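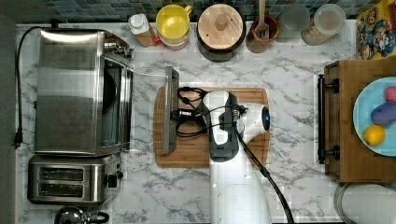
Bamboo board in the middle of the counter, toaster and toaster oven to the left.

Kitchen > Counters and Boards > FAQ

Cutting Boards on a Small Counter: Your Questions, Answered With Some Doubt
By Naledi Nel
May, 8 a.m.

Do I need to oil a new bamboo board before I use it?

Most sellers say yes, and most sellers also sell oil. I wash a new board, dry it, and give it a thin coat of food-grade mineral oil if it looks chalky. I have skipped that step on two boards and can't tell you which two. If the surface feels rough or dry later on, oil it then.

Is bamboo really better than wood?

Better at what? It's usually lighter for its size and often cheaper. It's also hard, and my cheap knives seem to go dull faster on it than on my old maple board. That isn't a lab test. Anyone who tells you bamboo "can't hold germs" should be asked for the study. Wash it with hot water and soap like any other board.

Does a juice groove do anything?

Sometimes. It will catch what runs off a tomato or a resting steak, up to a point. A whole watermelon will go right past it. The groove also collects crumbs, and if you rinse in a hurry you'll leave a line of old onion in there. Use a brush.

Should the groove side face up?
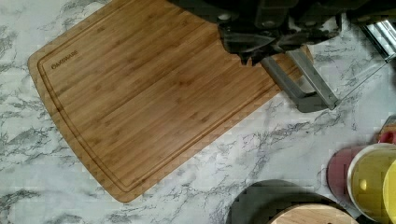

Pick a side for wet food and a side for dry food, then stick with it. Plenty of people keep the groove up all the time and that's fine too, though it's a nuisance when you want to scrape chopped parsley straight into a bowl. If your board has a name on one face, like the small OAKSWARE lettering just inside the groove on this one, you have a ready-made way to remember which side is which. I wouldn't read anything more into a brand name. Oakware, Oaksware, whatever it says, bamboo is a grass.

Can the board live next to the toaster oven?

It can, but check the door. Many of them drop open and take up far more counter than you planned on, with a hot handle at the end. Open the door all the way when everything is cold and see how close it comes to where you chop. Then look at where the cord goes. I unplug mine when it's off. My sister says this is fussy.

What about the Lambert board cream and the Pullel spray?

I tried both. The Lambert cream smelled nice and cost $20. The Pullel spray mostly ended up on the backsplash. Three weeks later the boards looked the same to me as the one with plain mineral oil. Evau makes a "lifetime" board wax that I haven't tried, and I'd like to know whose lifetime.

How do I stop it sliding on a stone-look counter?

Damp dishcloth underneath, folded flat. Rubber feet work until they fall off, and they rule out using the other side.

Dishwasher?

No. On this one the labels and I agree.

Comments (3)

Tumelo Fourie: I put mine in the dishwasher for a year before it split. So "no" is right, but it isn't instant doom either.

disumgate_dan: Disagree on the knives. Mine were dull before I ever owned bamboo.

R. in 294: What do you do about the smell of garlic? Lemon and salt did nothing for me.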